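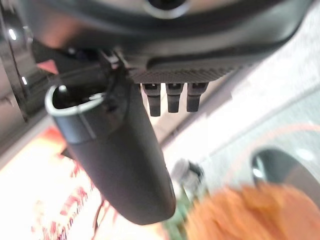

1/ Thread on glass tables. I moved one into the front room in Mivholm in March and several people have asked whether I'd buy it again. Short answer: yes, with a different floor under it.

2/ It came used from Bjarnason, the office furniture place in Vanham. 70 dollars for the table, 60 for delivery. I should have borrowed a van.

3/ The top is clear glass with a curved front edge. There's a black bar under it that is part of the base. With clear glass the base is half of what you look at, so check that you like it before you pay. I do like this one.

4/ You also look at the floor all day. Mine is gray speckled carpet. Under a wood table you can skip the vacuuming for a while. Under this one every crumb is on display.

5/ Same goes for cables. An orange one runs across the carpet under the right side. I have moved it twice and it ends up back there. A gray one would be less obvious and I keep not buying one.

6/ What's on it right now: a round beige plate, a pineapple, and a red and white can lying on its side toward the back. The plate was supposed to be for the pineapple. They are next to each other instead.

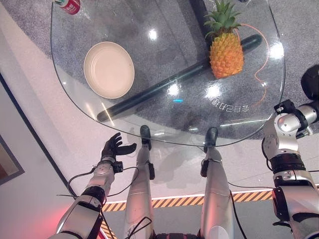 The glass table with the plate, the pineapple and the can.

7/ Question from a reply about the white writing near the front. It's Chinese characters printed on the glass, and they read backward from this side. I can't read them in either direction. If you can, flip the picture and tell me what it says.

8/ I was asked if I'd scrape the print off. No. A razor blade on old glass is a good way to make a long scratch, and I don't mind the writing.

9/ Cleaning. I use water with a little dish soap, one cloth to wash and one dry cloth to finish. Spray cleaner works too but I get streaks when the sun is on it. The rounded edge picks up the most fingerprints, so I do that last with the dry cloth.

10/ Reflections. The lights bounce off the top and I can see bright spots from most seats. If you want to read or work at a glass table, put a mat down. For putting fruit on, it doesn't matter.

11/ Plates on bare glass are loud. Mine has 2 felt pads stuck to the bottom, from a pack of Atura ones. It could use a third. Put things down gently until you get used to it.

12/ On the pineapple. It's a good color, orange-yellow, and I've left the crown on. People say you can tell it's ripe if a leaf pulls out easily. I've had that be wrong both ways. I go by the smell at the bottom end. 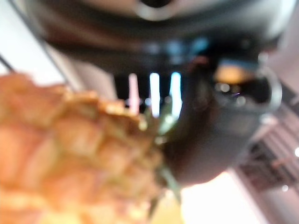
Pineapple skin and a few of the leaves, very close.

13/ It will get cut up in the kitchen on a board. Please don't cut anything on a glass table. It's bad for the knife and the juice gets sticky along the edge.

14/ Plan for the plate: slices go on it, plate goes in the middle of the table, fork for anyone who wants one. The can goes in the recycling.

15/ Someone asked what these cost new. The closest one I found online was 483 dollars, and that was with a plain top and no writing. I wouldn't pay that. Look at office clear-outs first and run a finger along the whole edge to feel for chips.

16/ Still undecided about a rug. A dark one would hide the crumbs but then the black bar disappears into it. Leave a reply if you've tried a patterned one under glass. I'm not replacing the carpet, so please don't suggest it.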